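February 10, 2020

Account lockouts on the Gargate server, continued from January.

Danish was locked out again this morning. Same message as before: password expired, contact your administrator. He had changed it four days ago. Reset it by hand from the admin console and he got in on the first try.
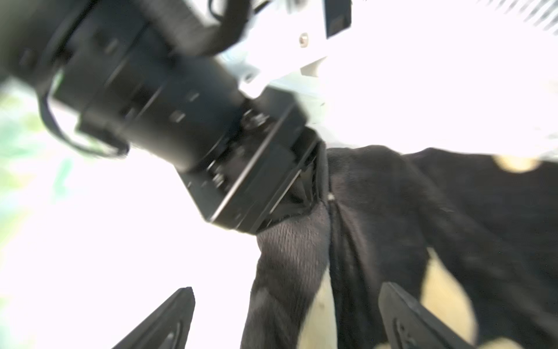 What I checked

Expiry is set to 40 days for everyone in the Morrison group. Danish's account is in that group, but also in an old one called Batby, left over from the previous server. Batby has expiry set to 4 days. The shorter setting wins.

Took him out of Batby. Five other accounts are still in there, including Oľga's and the shared login for the bench laptop. Have not touched those yet, want to ask Oľga first in case the nightly backup signs in through one of them. 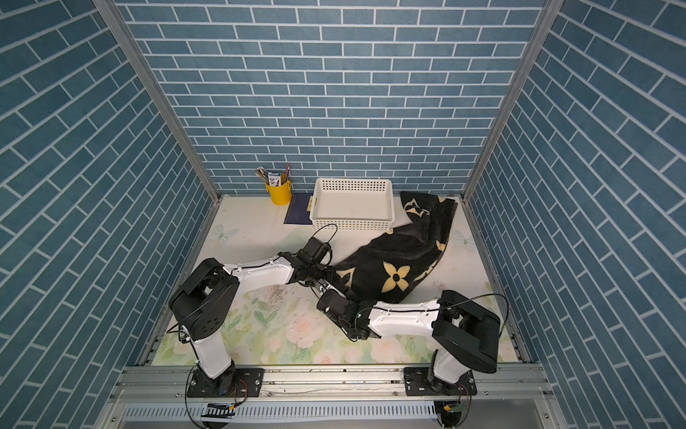 Blue brick walls, flowered floor.

Recovery mail is a separate problem. The reset link goes out but lands in the spam folder, and by the time people find it the link is dead. It lasts 6 minutes. Oľga thinks the sender address is still the old Distar one. Looked in the mail settings and she is right. Changed it, sent myself a reset, and it came to the inbox.

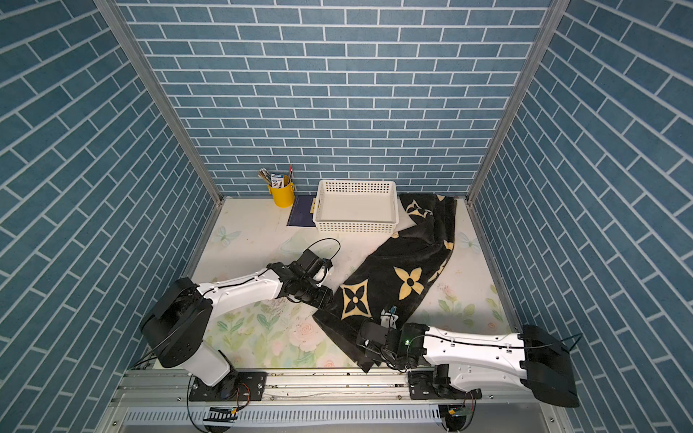 Page last changed: February, by Danish Qureshi

Added by Danish: logged out and back in twice after lunch, no trouble. Still to do: empty the Batby group, raise the link time, write the new bench laptop password in the safe and not on the monitor.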